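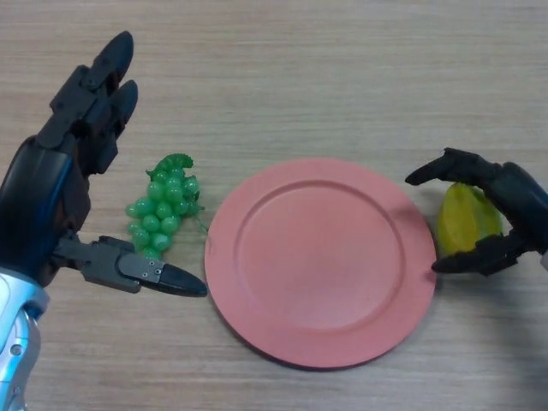 Head camera view, fruit-to-plate task. Right hand on the yellow fruit, left hand open beside the grapes, plate still empty.

Vuvness Tabletop Fruit, release notes and data card
Maintained by Carla Sabbagh and Lionel Brunet
Last edited January 8, 2024

Read this before you train on it

Vuvness is a set of teleoperated recordings of a two-handed robot putting plastic fruit on a plate. The release holds 3,737 episodes. Of those, 3,423 passed review and 1,719 of the passed ones use both hands in the same episode. The rest are one hand working while the other waits, and we doubt they teach a model anything about coordination. If your paper says "bimanual", please train on the subset that is.

We started out calling this a manipulation benchmark. Two of us no longer think it deserves the word. It is one task under kind lighting, on a bare wood-grain table, with toys that don't bruise, leak or roll very far. A policy that does well on it has learned to do well on it.

What is in an episode

Head camera video, joint positions for both arms and hands, the operator's commands, and a one-line instruction in English. Episodes begin when the operator takes control and end when they let go of it, so there is dead time at both ends. We did not trim it. Zaid Tarawneh wrote a trimming script (tools/trim.py) that works for most episodes and cuts off the final release in some of the others. Check its output by eye.

Labels

Each episode is marked success, partial or fail. Aldana Arancibia and Idalina Macedo labelled everything separately and then argued over the differences. Most of the arguing was about "partial". A grape bunch hanging over the rim counted as success in the early batches and partial after October. We went back and fixed what we could find. Anything in the esier_a folder should still be treated with suspicion.

The instruction text is worse. Operators typed their own, so the same yellow fruit is "starfruit", "star fruit", "carambola" and, in one long run, "lemon". We have left these alone. Someone will want to call that language diversity, but it's typing.

Known problems

- Fingers often hide the object at the moment of contact. There is no wrist camera and no touch signal, so you can't recover what happened from the video alone.
- Grip force is not recorded. Motor current is, and it's noisy.
- The Ruvomura batch has video lagging the joint data by 4 frames. The loader corrects this if you pass fix_lag=True. It is off by default, which was a mistake.
- Operators got better over time. Sorting by date and splitting will give you an easy test set.

Splits

Use splits/by_operator.json. The random split is included only so the old Hourani baseline can be reproduced, and its score flatters the model.

Not suitable for

Claims about real produce, kitchens, or unseen objects.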